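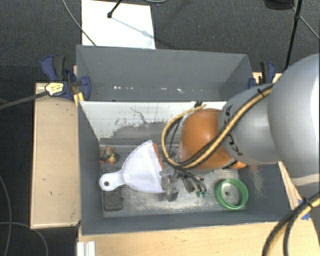
The case for the second bin

Most advice on household clutter begins with sorting. I would begin with an empty container of the same size as the full one, placed hard against it.

A single bin has one failure mode. To reach the thing at the bottom, you must lift out everything above it, and those things go on the floor, the bed or the worktop. They seldom all go back. With 2 bins side by side the displaced items have a place to land, and whatever remains in the first has been looked at.

Grey rectangular bins suit the purpose. Pale objects such as a white dustpan show clearly against them; dark ones less so, and anyone storing mostly dark items should buy a lighter colour. Straight walls matter more than colour. Tapered tubs leave a gap between rims, and small things fall through it.

The dustpan deserves a remark of its own. It is wide at one end and narrow at the other, wastes the space on both sides of its handle, and hides whatever is beneath the pan. If the handle has a hanging hole, put it on a hook.

The usual objection is floor area. My pair, bought from Turkstead, takes up 760 mm along the wall. I gave up a magazine rack for it. I also set a limit of 5 minutes per session, and the second bin must be empty again by the end of it.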